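Search this site Type and press Enter

Sorting the Snack Table

January
By Getachew Gashaw

The household snack supply is reviewed once a month, and the results are recorded on this blog for the benefit of relatives who contribute to it. The review is conducted on the large table, under the cloth with the cartoon pigs, which was selected by the younger members of the family and has been retained at their request.

Items are taken from the pantry and placed directly on the cloth. Opened packets are removed first and are to be finished within 5 days.

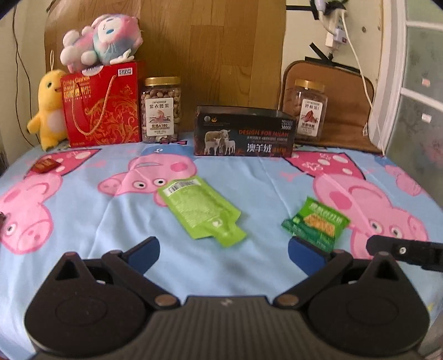
Reading time: 2 minutes

The green pouch with the narrow neck and the smaller green packet of biscuits have both been assigned to the upper shelf. The small dark red packet on the left of the cloth belongs with the individually wrapped items, which are kept in the Rollel tin.

Relatives traveling from Lanley are asked to bring no further biscuits until the present supply has been reduced. Crackers remain welcome. The cloth will be laundered before the next review, and the pantry list has been amended accordingly.

Related posts
The Pantry List, Revised
Storing Tea in the Rollel Tin
A Visit to the Erkham Market
Lunches for the Yimer Trip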